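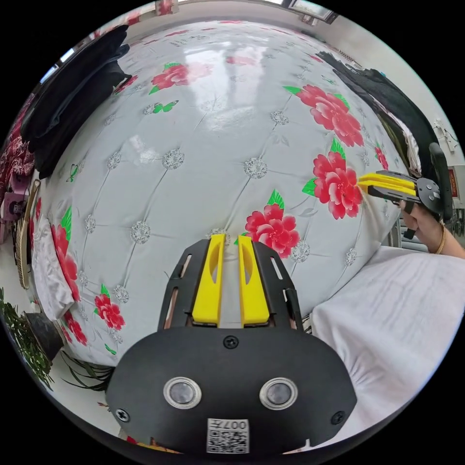 Two hand-held Domesero grippers at work over a quilted bedspread with red peonies.

Domesero Hand-Held Gripper, Pair

Can a machine make your bed yet? We get asked this more than anything else, usually by somebody who has just done three loads of washing and would love to hear a yes. Our answer for now is "not on its own, not in a house like yours or mine" – but we think the way to get there is by having people do the chore first, with the same sort of fingers the machine will have, and that is why we make the Domesero.

It is a gripper you hold in your own hand. You squeeze, the two yellow fingers close, and you go about the job as you normally would, only with a good deal more respect for your own thumbs by the end of it! What the gripper sees and how it moves is recorded as you go, and a robot arm fitted with the same fingers can later be trained from it.

Why we keep going on about beds

Ka-ming Wu, who drew the first version of the fingers, started out with cups and spoons, as most people do. Cups are lovely. They stay the shape they are. Then she took a pair home one March and tried to straighten the covers, and came back with a long list. A bedspread is wide and heavy, it slides where you don't want it to, and a shiny quilted one with daylight coming in from the window throws back glare that can hide an edge completely. You really do need two hands for it, so we sell the grippers as a pair.

Where things stand, as we see it

Folding a hand towel on a clear table: good, if slow. Our trial arm at the Fetesness workshop took 80 seconds over a towel that Ka-ming folds in four.

Pulling a cover straight: getting there. It manages a plain cotton one on most tries and gets in a muddle with anything thick.

Making a whole bed, pillows and all, in a lived-in bedroom with clothes heaped along the edge: not yet, and please be a little wary of anyone who promises it to you by Christmas.

Shop-floor work is further along. Kasprzak, who pack bed linen, have had our fingers on a sorting line since spring and are happy with them for bagged goods. Loose sheets still go past a person.

What you get

2 hand-held grippers, black body, yellow slotted fingers
1 spare set of fingers
2 charging leads
Carry case
Printed setup guide (read the page on lens cleaning, it saves a lot of grief)

Good to know

Battery life is 20 minutes short of three hours with both units recording. The fingers wipe clean with a damp cloth. Rings and bracelets are fine to wear, though a very loose sleeve can drift across the lenses.

Orders and loans

Pairs ship from our Flotby store. Schools and small labs can borrow a set for a month – write to Cheng-en Mok at the loans desk and tell him which chore you have in mind, as he likes to match the finger pads to the job.

Page updated 2018-08-02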